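Pre-session inspection, bimanual sorting cell, Skellow bay
Project Sakau: valve sorting, comparison of scripted and learned grasp selection
Completed before the afternoon block, July

Status: OK / OK with comment / HOLD

1. Emergency stops
Operator pendant: OK
Wall button: OK
Comment: Both tested with arms at low speed. Reset needed two tries on the wall button. Same as last month.

2. Arm mounting and joints
Left arm: OK
Right arm: OK
Comment: Flange bolts checked by hand and against the paint marks. No play at either wrist.

3. Cables on the arms
Left wrist: OK with comment
Right wrist: OK
Comment: Run the left wrist through its full roll before the first trial. The loop must not tighten at either end. If it does, re-dress it and log the new slack, as cable drag shows up in the force readings.

4. End effectors
Left, two-finger gripper: OK
Right, multi-finger gripper: OK with comment
Comment: Right hand homing took longer than the Skornon controller allows by default. Timeout raised to 9 seconds. Note this in the run header so the trials are not mixed with the earlier set.

5. Work surface and parts
Table position: OK
Bins and tray: OK
Comment: Pink bin left, steel tray center, light blue bin right. Valves with red handwheels start in the tray. The reflective tray stays in for this series. The depth dropout it causes is part of what we are measuring.

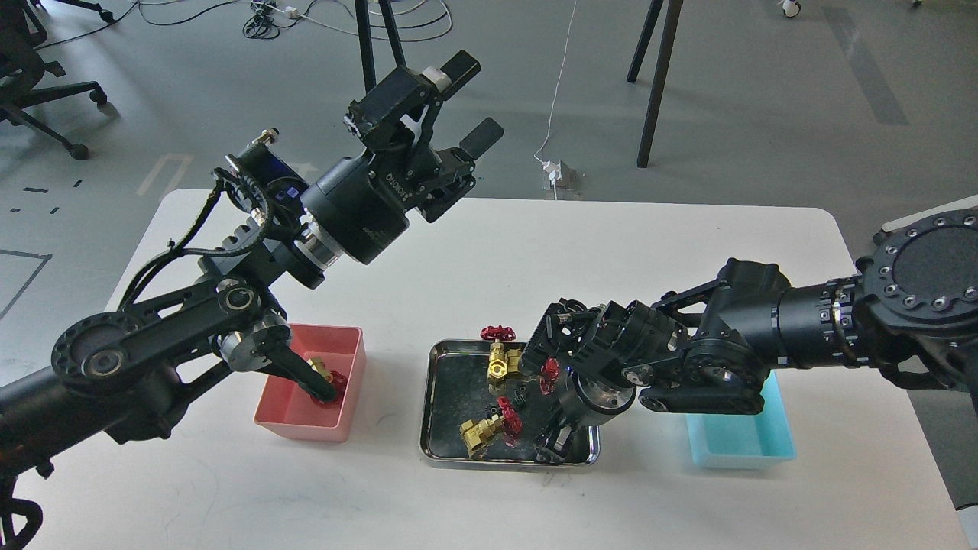 6. Floor and walkway
Operator side: OK
Behind the table: OK with comment
Comment: Loose cables near the tripod. Tape down or coil before anyone walks behind the table during a run. Move the office chair back if the stands need adjusting.

7. Force limits
Left: OK
Right: OK
Comment: Limits loaded from the Kaewsai file, unchanged. Contact inside a bin counts as a normal event and should not trip the stop.

8. Data record
Disk space: OK
Clock sync: OK
Comment: 607 trials logged so far, 471 with a correct placement on the first attempt. The other 136 include regrasps and stops. Do not delete stopped trials. They stay in the total when the first-attempt rate is worked out.

9. Release
Cell released for supervised runs. One operator at the pendant at all times.
Open items: wall button reset, cables behind table.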